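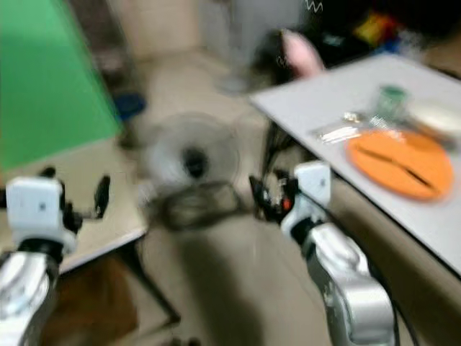
Mooring on pins looks like the easiest job on the canal, right up to the moment you come back from the shop and find your boat parked sideways across the channel with a small audience. Most of the trouble comes from lines tied straight out to the bank, at right angles to the hull, where they can't stop the boat sliding forward and back. You want them slanting away from the boat at both ends. Look at the edge of the green panel in the photo, running down at an angle till it ends over the beige table. A clear slant like that, bow line going forward and stern line going back, and you've done better than half the boats on the Vamside stretch.

Start by stopping the boat. I mention it for the benefit of anyone who has tried hammering a pin with one hand while holding eleven or so tons of Kelia with the other. Bring her in slowly, step off (don't jump) with the center line, and get a turn around something solid if there's anything to be had. If there isn't, put in a temporary pin halfway along and tie off to that.

Now walk the bank. Look for buried cables, soft edges, and the sort of freshly dug earth that comes out with the pin still in it. Set your bow pin a good 7 feet ahead of the bow and the same behind the stern. Keep them on the grass side, well off the towpath, or you'll be meeting cyclists.

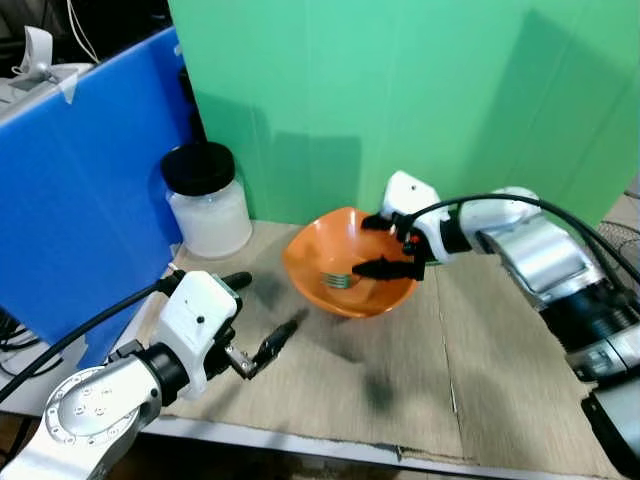 Drive each pin in leaning away from the boat, so the pull of the line tries to bury it and not yank it out. Stop when there are two or three inches showing. Put something bright on top. I use old tennis balls with a slit cut in them, which the local dogs regard as a gift.

For a windy night, or anywhere the traffic passes at a speed the drivers would describe as tickover, double up. Put in two pins per line, crossed, with the second one going through the loop of the first. It takes another ten minutes and a certain amount of language.
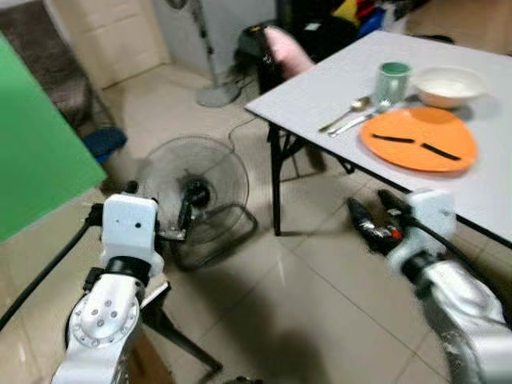

Run each line from the boat, around the pin, and back aboard. Tie off on the boat, where you can adjust things in your socks at 4 in the morning. Snug is right. Bar-tight is wrong if the level drops overnight, and at Kassa it does, usually in April and usually when I've got a full kettle on the stove. Take the center line off altogether before bed. Tied tight to the bank from the roof, it will tip the boat every time somebody passes. 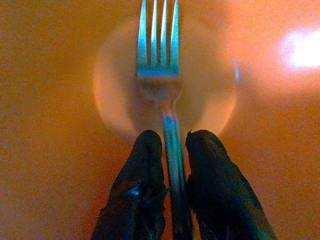

Check your pins before you walk away, and check them from the side. Straight on, a leaning pin can look perfectly upright. The fork in the close-up makes the same point: seen nearly edge-on it's a narrow strip with some tines at the top, and you'd learn very little about its curve from there. So take a few steps along the bank and look again. If the pin is leaning toward the boat, pull it and find fresh ground. The old hole won't hold.

Myrto Pappas, on the next mooring, has kept Bredex in place through two winters with this method and a hammer she won't lend me. Mine's in the cut, by the water point.

7 comments
Share 10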